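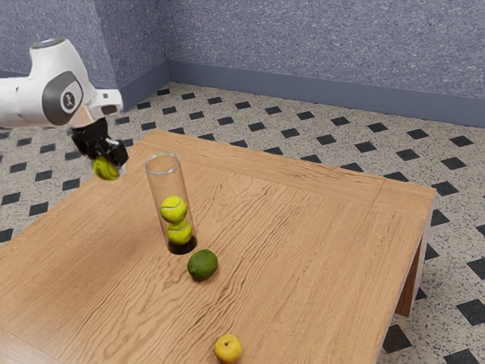 Saturday club assistant, Parbridge Tennis Centre

We need an assistant for our junior club, two hours a week until the end of December. You will set out courts, collect balls, keep the register and help the coach with beginners aged six to nine. Playing experience is useful but not required. Training is given and a background check will be carried out before you start.

To apply, send a short letter and one reference to Morena Parisi at the centre office by August 4, 2025.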